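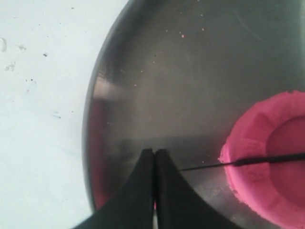 What the New Budget Means for the Rest of Us

Rostuvdale, 13/12/2024

Every year the region's budget arrives in the mail in a fat brown envelope, and every year I make a pot of tea, sit down with it at the kitchen table, and promise myself that this time I'll read the whole thing. It runs to 252 pages, and I got through more of them than usual, partly thanks to the rain and partly thanks to Pei-shan Shih, who taught public finance in Flandholm for a good part of her life and still reads a budget the way other people read a seed catalog (with a pencil, and a good deal of hope).

Her first piece of advice was to skip the speech. The speech, she told me, is where the government says what it would like to be remembered for, and the tables at the back are where the money goes. So we went to the back.

The biggest change is to the income tax. Starting in July, the lowest rate drops by 2 percentage points, and the level of earnings at which people start paying moves up a little as well. Someone on a modest wage could be up to $183 a year better off - not a fortune, but it will cover a winter coat or a decent set of wiper blades and a tank of gas. Higher earners get the same cut on the first slice of their income and nothing after that, and I gather this caused some grumbling at the business breakfast in Rallance the morning after.

Then comes the part that takes some of it back. The fuel levy goes up, and so does the fee for registering a second vehicle. If you live in town and walk to work you may hardly notice. If you live out past the reservoir, as my sister does, and the nearest grocery store is a half-hour drive on a good day, you will notice it by the end of the first month. 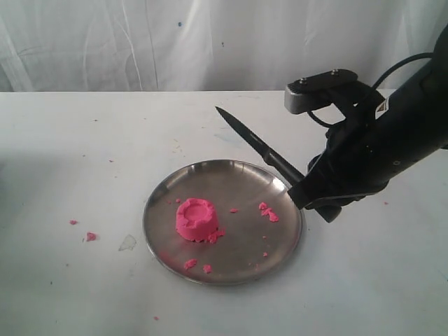
Gwilym Craddock thinks the levy is the most sensible thing in the whole document. Roads cost money, he says, and for years the region has patched them with whatever was left over at the end of the year, so he would much prefer to pay at the pump and know where it went. He does want to see the money kept in its own account, and he has read the tables twice without finding one. I went back and looked too, and I couldn't find it either. The levy goes into the general fund with everything else.

Small businesses come out of it fairly well, at least on paper. The old rule let a firm spread the cost of new equipment over several years, and the new one lets it take the whole cost in the first year. Hiu-tung Kan, an accountant with Hsu, has been getting calls about it since breakfast time on budget day. She's telling her clients to slow down a bit. A deduction is only worth having if there's a profit to set it against, and a bakery that buys an oven it doesn't need has still bought an oven it doesn't need.

The savings side is thinner. There had been talk of a new account for first-time home buyers, and I know young couples who were holding off on decisions until they heard about it. The budget gives it one paragraph, on page 28, promising to study the idea. Silviu Grecu, who sat on the last panel to study it, laughed for quite a long time when I read him that paragraph over the phone. 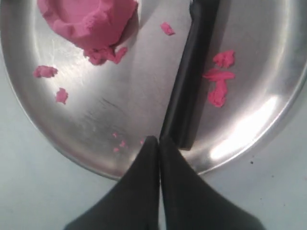 So should you change anything before July?

For most households, very little. Check that your withholding is updated when the new rate starts, and if you were already planning to register a second car, do it under the old fee. Anyone with a small business should talk to whoever does their books before signing for anything large.

Pei-shan and I finished the last of the tables well after dark. She had put a pencil mark beside the borrowing figures, which assume that interest rates will drift down through the year, and she wants to look at them again when the half-year update comes out. I've told her I'll bring the envelope and she can bring the cake.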